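FOR IMMEDIATE RELEASE
5 April 2021

Gridenbridge Night School opens sign-up for its July short courses

Hello from Gridenbridge! I'm Niamh Dunne, I run the evening program at the Plandel Building, and I get to share our summer list, which is my favorite job of the year.

We have 14 short courses this July, and 300 places across all of them. Last summer 287 people came through the door (a record for us!) and a good many have already written to ask when they can sign up again. The answer is today.

Bread baking is back with Ngozi Chukwu, and yes, she's doing the rye week. Ritva Räsänen has a new class on mending knitwear, so bring the sweater you've been hiding in a drawer. Gilang Sutanto teaches beginner's 3D graphics, plus conversational Indonesian on the other side of the hall.

"I want people to leave with something they made," Gilang told me, "even if it's a very plain teapot."

Classes run for four evenings each and start at 6:30 p.m. You don't need any experience, and you don't have to live in town. Materials are included in everything except bookbinding, where there's a small fee for leather.

To sign up, call the front desk or stop by the Plandel Building on Luro Street before 8 p.m. For press questions, ask for Folasade Okonkwo, extension 855.
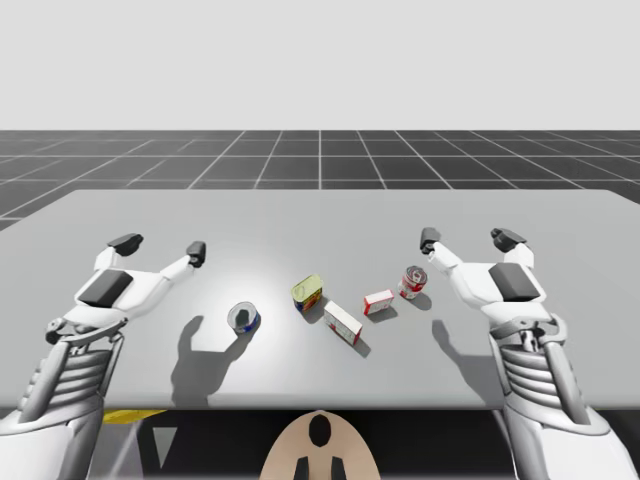
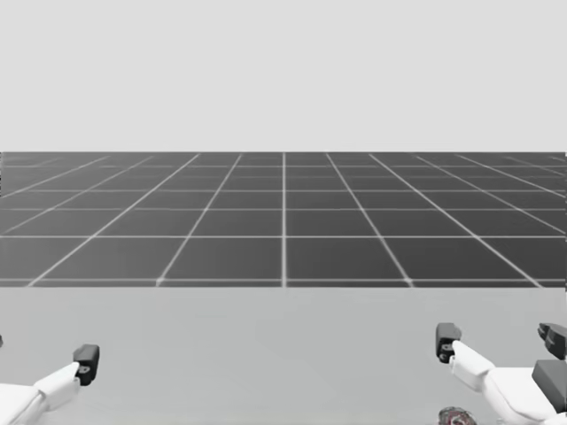

Both images: computer-rendered views with a pale gray tabletop and a grid floor.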